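Notebook, July
Session restore in Torkivia client, build 13

Picked up the restore bug again at 9:40. Summary of where it stood: client saves the list of open sessions on exit, reads it on launch, and reopens them. Works on a clean exit. After a forced quit the list comes back with the order scrambled and the last session missing.

Read through the writer code before touching anything. The list is kept in memory and flushed on a timer every 13 seconds, plus once on normal exit. A kill between flushes loses whatever was opened in that window. That explains the missing session. It does not explain the order.
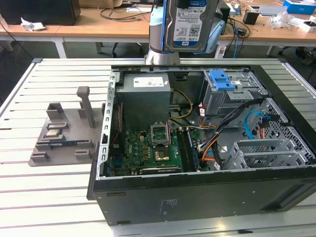
The order problem is in the reader. Sessions are keyed by host name, loaded into a hash map, then walked in map order. On a clean exit a separate index file is written and the reader uses that. No index file after a kill, so it falls back to the map. Julness has the same fallback in its importer, copied from the same place by the look of the comments.

Changes made:

1. Write the index on every flush, same file as the list, one header line. Old format still readable.

2. Flush on open and on close of a session, with a 2 second delay so that opening a folder of hosts gives one write.

3. Write to a temp file, then rename. The old code truncated in place.

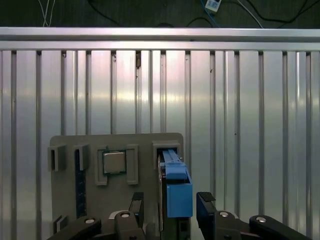 4. Duplicate host names. Two sessions to the same host under different accounts collapsed into one on reload. Key is now host plus account plus a session number. Mamta Maurya reported this one in the Sengar tracker and I had closed it as a setup error. Reopened.

Test: opened 9 sessions, killed the process, relaunched. Repeated 6 times with the kill at different points. Order correct each time. One run lost the last session, killed inside the delay from item 2. Accepting that for now.

Not tested: profile stored on a network share. The rename may not be atomic there. Need to ask Mamta which of the Skumavden machines still keep profiles on the share.

Also noticed the preference "Reopen sessions at startup" is read after the window is built, so turning it off still shows an empty tab bar for a moment. Cosmetic. Left alone.

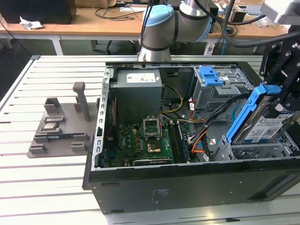
Open items

- Network share case, see above
- Saved window size is ignored when the second monitor is missing
- Release note text for the new file format
- Remove the debug line in the reader before merging

Shares: 2

Comments (3)

mmaurya: Four of the Skumavden profiles are on the share, the rest are local. Can you keep the old file for one version in case we roll back?

Author: Yes. Will leave it as .old next to the new one.

t_k: Does the delay reset each time a session opens? If so a slow script could hold off the write for a long time. Cap it.

Recent entries

Torkivia client: proxy settings lost on upgrade
Julness importer, handling of blank passwords
Sengar tracker, label cleanup
Keyboard shortcuts in full screen mode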